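Selumau Community Library Network
Staff and Members Forum > Policy and Governance > Open Consultations
Thread: Proposed changes to interlibrary loan periods and renewal limits

N_Birkett (Moderator)
Posted November 19, 2018

Colleagues and members,

The Network has opened a consultation on the interlibrary loan rules that apply at all branches. The draft was circulated to branch heads in October and is now open to comment from any cardholder. The principal changes are as follows.

The standard loan period for items borrowed from outside the Network would change from four weeks to three. Renewals would be reduced from two to one, and the single renewal would be granted only where the lending library has no waiting request. The annual limit on requests per cardholder, at present unlimited, would be set at 200. Items classed by the lender as rare or fragile would be used in the reading room only, as they are now.

Comments should address the draft itself. Matters concerning individual accounts should be taken up with the home branch. Please cite the section number where possible.

Natalie Birkett
Access Services

pletero_reader
Reply 1

I wish to register an objection to Section 2, the shorter loan period. I am a cardholder at the Pletero branch, which is open on fewer days than the central library. A book that reaches the branch the day after a closing can sit on the hold shelf for several days before I am able to collect it. If the three weeks are counted from the date of arrival, a member at a small branch receives a shorter loan than a member downtown. The draft does not state when the period begins.

I have no objection to Section 4. The annual limit would affect very few people.

SC_Ho
Reply 2

The point about the starting date is well taken. Under the present rules the period begins on the date of checkout. However, the due date set by the lending library is fixed when the item is shipped, and our own four weeks has often run past it. This is the main reason for the proposed change. In the last fiscal year the Network received 136 overdue notices from partner libraries for items that our own system showed as being in good standing. In each case the borrower had done nothing wrong.

Partner libraries are entitled to suspend lending to a network that returns items late. Two have written to us on the subject.

Shih-chieh Ho
Resource Sharing

quire_and_folio
Reply 3

With respect to Mr. Ho, that is an argument for aligning the due dates. It does not establish that three weeks is the right period. If a lender allows six weeks, as many university libraries do, the member should have six weeks less shipping time. A single period for every loan penalizes those who borrow from generous lenders in order to accommodate the strict ones.

I use interlibrary loan for local history research. The volumes I request are long, frequently without an index, and cannot be bought at any reasonable price. Three weeks with one uncertain renewal is not sufficient for a work of 1,000 pages.

SC_Ho
Reply 4

Variable due dates were considered. The circulation software accepts one loan period per item type, and interlibrary items are a single type. Staff can change a due date by hand at the time of checkout, but this must be done for each item, and at the smaller branches checkout is mostly by self-service machine.

Branch staff have also asked that the rule be one they can state at the desk without looking it up.

Henriquez_Branch_Desk
Reply 5

Speaking for the desk at the Henríquez branch, I support the draft on that last point. We spend a considerable part of each afternoon explaining why a renewal shown as available in the catalog was later refused by the lender. Members are understandably displeased. One renewal, clearly described as conditional, would be easier to explain than two.

I do have a concern with Section 3(b), which requires staff to contact the lender before granting any renewal. At present the request is sent through the system and answered within a day or two. If the section is intended to require a telephone call or a separate message, we do not have the hours for it. I would ask that the wording be changed to "staff shall submit a renewal request to the lender through the usual system."

N_Birkett (Moderator)
Reply 6

Thank you. The wording of 3(b) was intended to refer to the system request. I have noted the correction and will include it in the summary of comments.

On the question raised in Reply 1, the draft should state that the period begins on the date of checkout. That will also be added.

dravmont_avenue
Reply 7

I must disagree with the earlier statement that the annual limit would affect very few people. It would affect home educators. My household requests materials for several children on one adult card, as the Network itself advised us to do when the children were under the age for their own interlibrary privileges. In an ordinary school year we approach the proposed limit, and we would exceed it in a year with a large science or history unit.

The limit should apply per reader, or there should be a household category.

pletero_reader
Reply 8

I accept the correction. I had assumed one card meant one reader. That said, I am not persuaded that there should be no limit at all. Return postage is paid from the same fund that buys new books, and each branch feels it when that fund runs short in the spring.

dravmont_avenue
Reply 9

The draft offers no figures on the cost of postage, so members have no means of judging whether a limit is needed or where it should be set. I would ask that the Network publish the cost per item before the consultation closes. If the expense is as serious as suggested, many of us would prefer a small voluntary contribution toward postage to a fixed limit.

Po-yen_Chien
Reply 10

I am obliged to state a reservation about voluntary contributions. The Network's charter provides that core lending services are to be free of charge. A contribution requested at the desk, however politely, will be understood by many members as a fee, and those least able to pay will be the first to stop making requests. This was the experience of the Network when a suggested donation for reserved items was tried some years ago. It was withdrawn after one year.

A household category appears to me the better course. It could be granted on application to the home branch and reviewed annually.

Po-yen Chien
Member Services

quire_and_folio
Reply 11

I support a household category, and I would ask that a research category be considered on the same terms. An applicant could be asked to supply a short statement of the subject and the expected length of the project. I do not believe that the number of such applicants would be large.

Henriquez_Branch_Desk
Reply 12

Every new category is a new form, a new review, and a new conversation at the desk. I would urge caution. One extended category, open to households and researchers alike, would be workable. Two or three would not be.

P_Kwan
Reply 13

I write in regard to Section 6, which has received no comment so far. It provides that items delivered in the lender's own wrapper or band must be returned with that wrapper in place, and that a replacement charge may be passed to the borrower if it is missing. In my experience the paper bands are attached with weak tape and come loose in an ordinary book bag. It is not reasonable to hold a member responsible for a strip of paper.

I would suggest that the band be kept at the branch and that the item number be printed on a slip placed inside the cover.

Pei-shan Kwan

SC_Ho
Reply 14

Ms. Kwan's suggestion has merit, and one of our branches already follows this practice informally. The difficulty is that a few lenders print the return address and the loan barcode only on the band. If the band is kept at the branch where the item was collected and the item is then returned to a different branch, the two must be matched again before shipping. For most members, who return items where they collected them, this would not arise.

I am prepared to recommend that the replacement charge be removed from Section 6 in any case. The amounts recovered do not justify the correspondence.

SuChen_Peng
Reply 15

I would add a comment on notices. The draft retains the present practice of a single reminder, sent two days before the due date. With a shorter period and only one renewal, a reminder five days before the due date would be more useful, as a renewal request must be answered by the lender before it takes effect. A member who receives the reminder two days beforehand and requests a renewal at once may still be overdue when the answer arrives.

I would also ask that no overdue status be recorded on the account while a renewal request is pending.

Su-chen Peng

pletero_reader
Reply 16

I agree with both parts of the above. If the reminder were moved to five days and the period were counted from checkout, I would be willing to withdraw my objection to the three weeks.

quire_and_folio
Reply 17

I would not withdraw mine, but I recognize that the draft as amended in this thread is better than the draft as circulated. I ask that the summary of comments record that the objection to a uniform period was maintained by at least one member.

N_Birkett (Moderator)
Reply 18

It will be so recorded. The summary will list the following for the Board's attention: the starting date of the loan period; the wording of 3(b); an extended category for households and researchers; removal of the charge in Section 6; and the timing of reminders. The request for postage costs has been forwarded to the Finance Office, and the figures will be posted in this thread when they are received.

Members who prefer to comment in writing may leave a letter at any branch desk, marked for the attention of Access Services. Letters are given the same weight as comments made here.

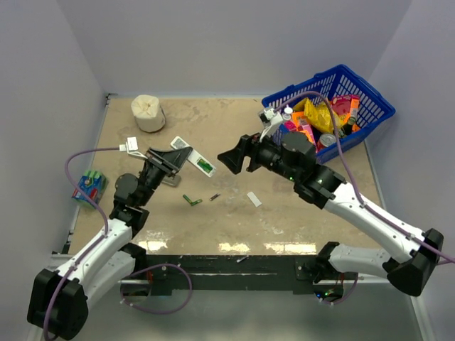 Comments received after the closing date will be kept on file but will not appear in the summary.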